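# Christmas cactus

The Christmas cactus is the plant I'd save first if the house were on fire, after the people and possibly before the good saucepans. It's a true cactus, though it grows nothing like the spiny ones in the desert section of the garden centre. Its wild relatives live in the coastal mountains of south-eastern Brazil, perched on mossy trees and in cracks in the rock, so forget sand and baking sun. It likes shade, damp air and a drink!

## Names and kinds

Most of what's sold as Christmas cactus in November is really *Schlumbergera truncata*, which has pointed teeth along the stem segments (some people call it crab cactus). The older one, the one your gran had, is *Schlumbergera × buckleyi*, with softer, scalloped edges and flowers that hang down. It blooms later too. Mine came as three segments in a damp paper towel from Ottmar Engelhardt, who grows nothing else on his landing in Gandgate, and it's now wider than the windowsill. He calls his white one 'Parotberg' and his pale pink one 'Pura', and I've never seen either name in a shop.
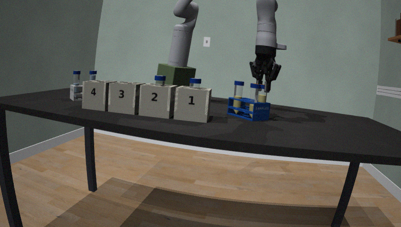 ## Getting it to flower

Long nights do most of the work. From early autumn I put mine in the spare room, where no lamp goes on after tea, and keep it fairly cool. Thirteen or fourteen hours of darkness a night for six weeks or so usually brings on the buds. I water less during that time, just enough that the segments don't wrinkle.

Once the buds are showing, leave it where it is. A draught or a hot radiator can make the whole lot drop, and I've lost a full set in one weekend by moving the pot on to the dining table for guests (still cross about it).

## Cuttings

June is a good month. Twist off a piece two or three segments long, let the end dry for a couple of days, then push it a little way into gritty compost. Dirk Strobel roots 50 at a time for the Saturday plant stall and loses hardly any. I do 10 and usually end up with 9, which is still more than I have friends to give them to.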